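Tondbridge parts room opens its doors in April, and yes, the shelves are still yellow

TONDBRIDGE, April. I'm Palesa Moodley, I look after parts storage at Dekinano, and I've been asked to write our press release myself this time. So if it reads a bit less polished than the usual ones, you know who to blame! The short version is that our new parts room in Tondbridge is up and running, it covers 2573 square feet, and starting this month small repair shops can come in and pick up from us directly.

The longer version goes back to the old building on the Khumalo lot. If you ever bought from us there you'll remember the counter, and you'll probably remember waiting at it. We kept everything in cardboard boxes on deep gray racks, with the part numbers written on the box flaps in marker (some of it my handwriting, sorry). Somebody would ask for a housing, I'd go in the back, and I'd open four boxes before I found the right one. We had 1653 part numbers in that building and I think I knew where half of them were on a good day.

When we got the keys to the new place, I asked for two things. I wanted shelves I could see from the doorway, and I wanted heavy parts out of boxes. I got both, plus a decent coffee machine, which I hadn't dared to ask for.

What's in the room

We stock parts for people who fix things for a living. Metal housings and drums, plastic covers, brackets, clips, seals, and the odd stuff that only fits one machine made a long time ago. Over 3000 pieces came across from Khumalo during the move, and we've been adding to that as the orders come in. The small items are in drawers along the back wall. The bigger pieces stand out on open shelving, grouped by type, so you can walk up and compare two of them side by side before you decide.

I know open shelving sounds like a small thing to put in a press release. But if you've ever driven forty minutes back to your shop with the wrong cover in a padded bag, you'll see why I'm so pleased about it. Two parts can look the same in a catalog and be different where the bolts go. Now you can bring your old one in, set it down next to ours and check.

The shelving comes from Mandis, who also did the drawers. We went back and forth on color for way too long. Dekinano has always used gray for everything, and there was a real push to stay with gray. I held out for yellow. A metal part shows up on it from clear across the room, and so does a black plastic one, and I can tell at a glance when a row is getting thin and needs filling.

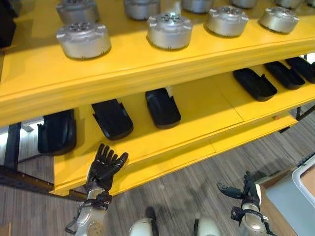
We also changed how we put things away, and that took more getting used to than the color did. Metal and plastic get their own levels. Heavy pieces stand upright with their tops facing up, so you can check the hole pattern without lifting anything. Covers lie flat and never get stacked, even when we're short on space, and I will come and unstack them if I catch you at it. If you take something down to look at it, please put it back on the level it came from. If you can't remember which one, leave it on the bench and we'll sort it out.

How to buy from us

You don't need an account to come in. Bring the part number if you have it, or the broken part if you don't. Wipe it down first, please! The pickup counter opens at 7:30 in the morning and we stop taking new requests at 4 in the afternoon, though we'll finish with whoever is already inside.

Shops that order regularly can set up a trade account at the counter, and it takes maybe ten minutes. The first 500 accounts opened at Tondbridge get free local delivery through the end of the year. Existing Khumalo customers keep their old account number and their old terms, and they get the delivery offer too without having to sign up again.

Returns work the same as before. Unused parts come back within thirty days with the slip. If you've lost the slip, ask for me and we'll look it up.

Parking is around the side, next to the loading door. The front spaces belong to our neighbors, who have been very patient with our moving trucks, so please leave those open for them.

A couple of things aren't finished yet. The sign over the side door still has the previous tenant's name on it, and the drawer labels on the last few columns are handwritten until the printed ones arrive. The Khumalo counter is closed, but calls to the old number ring through to us here.

Press contact: Palesa Moodley, parts storage, Dekinano, Tondbridge. Reporters and trade magazines are welcome to visit during counter hours. Mornings before nine are the busiest, so come after that if you'd like someone to show you the room.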